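3.2 Cover fabrics and how households clean them

The second part of the study dealt with removable covers on cushions, mattress pads and seat pads. We chose covers because they are washed less often than sheets or towels, and because the care labels on them are often missing or faded by the time a household has owned them for a few years. The interviews took place in Nesallow between the spring and the end of September, and 46 households took part. Each household was asked to talk through the last time a cover had been taken off, washed and put back.

Most people did not follow a fixed schedule. They washed a cover after a spill, before guests came to stay, or when the season changed. In 36 of the 46 households, the person we spoke to could not say what the label advised on water temperature. Several said they used whatever setting the rest of the load needed. This fits with what we found for bed linen in Section 3.1, where the load decided the setting more often than the fabric did.

Drying was a bigger concern than washing. Households in upper-floor apartments had little room to hang a large cover flat, and many draped it over a door or a chair back. Those with a shared yard preferred to wait for a dry weekend – Saturday was the day most often named – and put off the wash if the forecast was poor. Two of the households owned a second set of covers and swapped them, so drying time did not matter to them.

Shrinkage came up in nearly every interview. People described covers that went back on tightly at the corners or would not close without being pulled. Woven cotton covers drew the most complaints. Knit covers were said to be easier to refit, but some owners thought they lost their shape over time. We did not measure this, and the comments should be read as opinion only.

The way a cover closes also shaped how often it was removed. Buttoned and tied covers were described as slow to take off, while envelope backs were quick but tended to slip. Zippers were the most common closure in the sample (Figure 2). Even so, nine households had at least one zippered cover that they no longer removed, usually because the pull had broken or the teeth caught on the fabric. These covers were cleaned in place with a damp cloth.
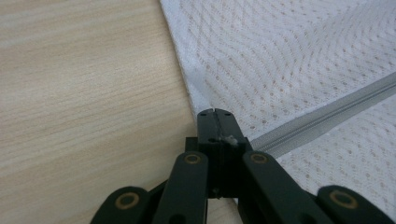
Figure 2. White mesh fabric with a gray zipper, next to a light wooden surface.

Repair was uncommon. Only a few people had replaced a zipper themselves, and most of the others said that a new cover would cost less than having the work done at Tzanetos, the one alterations shop in town. Some kept the old cover for rags or for use in a garage or shed. We return to the question of repair costs in Section 4, together with the results from the Nevo district, where the laundry facilities are shared and the covers are mostly supplied by the landlord.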